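**Progress report to the Celtiseck Fund, 2018-03-02**
Prepaid travel card pilot, Pandcombe and Rutherford

## Position at the end of the period

The pilot remains on schedule. Cards have been issued to 200 members of the Pandcombe Credit Union, against a target of the same number, and the Rutherford branch opened its own list in December. Droster continues to act as card processor under the terms agreed at the outset.

Of the cards issued, 70 have been used abroad at least once. Use within the United Kingdom is higher than we had planned for, mostly on rail fares and hotel deposits.

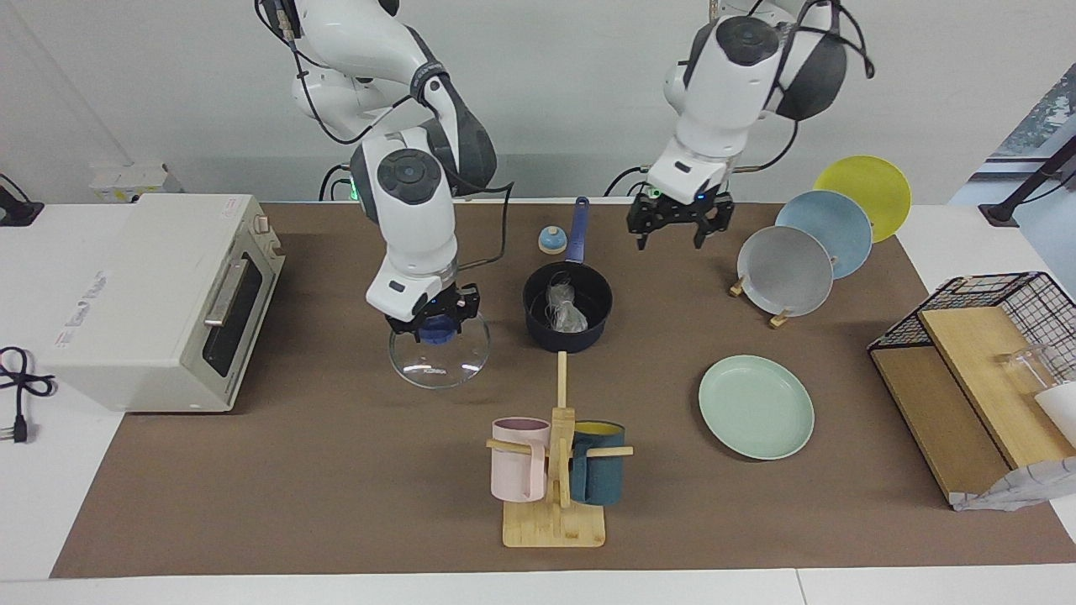

*Glass lid held over the mat, with the navy saucepan in front.*

## Fees and complaints

The monthly fee was removed for all holders after the first quarter. The cash withdrawal fee stays in place until the processor's charges have been reviewed. We received 13 complaints – most of them about hotel deposits that were held for longer than the member expected. All have been answered in writing, and two remain open with Droster.

The leaflet sent out with each card now explains held deposits on its first page. The section on exchange rates has been rewritten in plainer terms and will be printed with the next order.

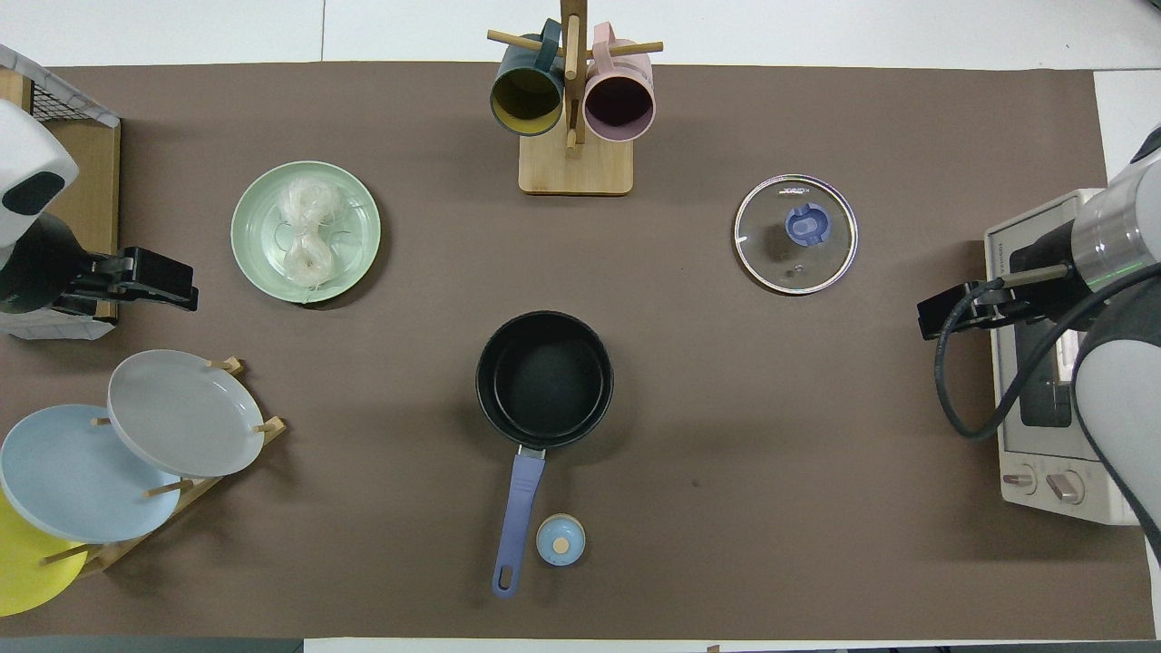 *Mugs on the wooden rack.*

## Spending and next steps

The grant is underspent by 35 per cent on the printing line and on budget elsewhere. We ask the Fund's consent to move the unspent sum to staff training at Rutherford, where the counter team has not yet had the full course.

In the next period we will:

- close the two open complaints
- agree a revised withdrawal fee with Droster
- survey holders who have not yet used their card

A full statement of accounts will follow under separate cover.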